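About Prumolton Language School

Evening and weekend classes for adults in Agbayani
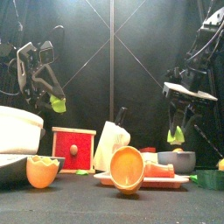 Prumolton opened with 2 classrooms above a print shop and a single course, beginner English for people who had just moved to town. We now teach English, Spanish, Tagalog and Indonesian at four levels, and 624 adults have finished at least one full course with us.

The school was started by Intan Manurung, who had taught in public schools and wanted classes that fit around shift work. That is still how we set the timetable. Most courses meet twice a week, at 7:00 a.m. or 6:30 p.m., and every lesson given in the morning is repeated the same evening. If your shifts change partway through a term, you can switch groups by telling the front desk. There is no form and no fee.

Classes have no more than nine students. Before you enroll, you sit down with a teacher for a short talk and a one-page writing task so we can place you at the right level. Please don't study for it.

Mark Anthony Espiritu runs the teaching side of the school and wrote most of our intermediate workbooks. They use the kind of language students bring to us: leases, pay stubs, notes from a child's teacher, phone calls with the dentist. The workbooks are included in the price of the course. Dictionaries are not – but there is a shelf of them in the hallway that you are welcome to borrow from.

We also teach on site for local employers. Akitz, a bakery supplier on the east side, was the first to ask, and 71 of its staff have taken our workplace English course.

On Wednesday evenings the front room is open for conversation practice. Current and former students can come at no charge, and so can their families.

New terms begin in March and September. The office is at 63 Flamusgate, on the second floor, and is open from noon until the last class ends. The elevator is at the back of the building, next to the parking lot.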